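Repaso de enero a la casa de huéspedes Brustico
Planta de arriba, con comentarios

Vuelvo con la lista de siempre, que este año me ha llevado la mañana entera (y eso que me salté el desván). Apunto lo que vi y lo que hay que arreglar, que luego se me olvida todo.

Detectores de humo: bien los dos del pasillo. El del cuarto azul pita flojito, pila nueva ya. Van 299 noches desde el último cambio según el cuaderno, no me extraña nada.

Extintor: en su sitio, aguja en verde. Falta la pegatina de la revisión. Intan Simanjuntak quedó en pasarse – si no llama, la llamo yo.

Ventanas: la del baño no cierra del todo. Pendiente.

Enchufes: uno suelto detrás de la cómoda Grondwood. He puesto cinta encima y un cartel de NO USAR, pero esto va primero en la lista de arreglos, ¡por favor!
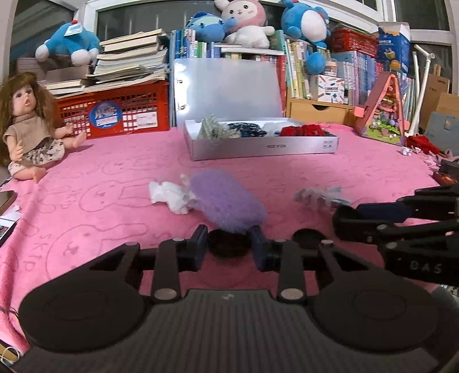

Ropa de cama: etiquetas de lavado legibles en todas las colchas menos en una. Las mantas las quiero lejos de los radiadores, a un metro como mínimo. En el cuarto tres estaba una casi encima, la aparté yo misma.

Radiadores: purgados. El Promell del fondo sigue haciendo ruido, pero calienta.

Escalera: barandilla firme, dos tacos antideslizantes despegados. Compré un paquete de 100 en Hartono, o sea que tenemos para varias vidas.

Salida de emergencia: despejada hoy. En diciembre había una bici, así que volveré a mirar sin avisar.

Botiquín: caducadas las gasas y el suero. Tiritas hay de sobra.

Presupuesto de todo lo pendiente: 1122 euros, casi todo por la ventana. Me parece caro y voy a pedir otro precio.

Revisado el 14 de enero de 2025.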